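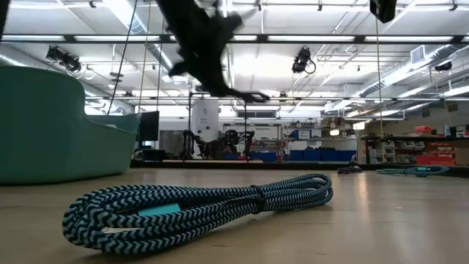

Coiled braided cable and teal tub.

Skoldale Bridge and Viaduct Postcards, scans and catalog
Version 11, January 6, 2019

What's in the set

688 scanned postcards of bridges, viaducts, trestles and a handful of ferry landings where a bridge came later. Fronts and backs are both scanned, even when the back is blank, and the backs are often the best part! Senders complain about the weather, ask after a cousin, or draw a little arrow on the front to show where they stood to watch the river.

The cards come from two albums. The bigger one is the Bevan album, bought as a single lot with its pages still in order. The smaller one is the Listar box, which had no order at all, so those cards are numbered in the sequence they came out.

Files

cards.csv: one row per card
fronts/ and backs/: TIFF scans, named by card number
notes.txt: anything too long for the remarks column
places.csv: old place names matched to present ones

Columns in cards.csv

card_id: B for Bevan, L for Listar, then a number
title: the printed caption exactly as it stands, misspellings and all
bridge_type: truss, arch, suspension, cantilever, trestle, swing, covered, other
process: real photo, collotype, halftone, chromolithograph, unknown
postmark: year if it can be read, otherwise empty
publisher: as printed
message: transcription of the back
remarks: condition, trimmed edges, glue, stamps removed

A postmark tells you when a card was mailed. The picture can be much older, and publishers kept popular views in print for years, so please don't use postmark as the date of a bridge. There are cards in the Bevan album showing a span that had already been replaced by the time someone put a stamp on them.

Hand coloring

Colorists worked from black and white prints and often had never been to the place. One iron truss shows up in red, green and a really lovely pale yellow on three different cards (B-100 is the yellow one, do go look at it). Paint colors in this set say nothing reliable about the real bridge.

Transcriptions

About 100 messages are in languages other than English and were typed letter by letter, without translation. A question mark in square brackets means a letter couldn't be read. Street numbers of recipients are left out.

Changes since version 10

Fixed swapped fronts and backs in the Listar cards scanned in August.
Split "drawbridge" into swing and other.
Added the Rornanura fold-out, a long panorama of the gorge viaduct in five panels. It's stored as five files plus one joined file, and the joins are slightly off at panel four.

Still to do

Publisher names need cleaning up, with several spelled three or four ways. If you recognize a bridge marked "unplaced" in places.csv, send the card_id and what you know, even a hunch is welcome.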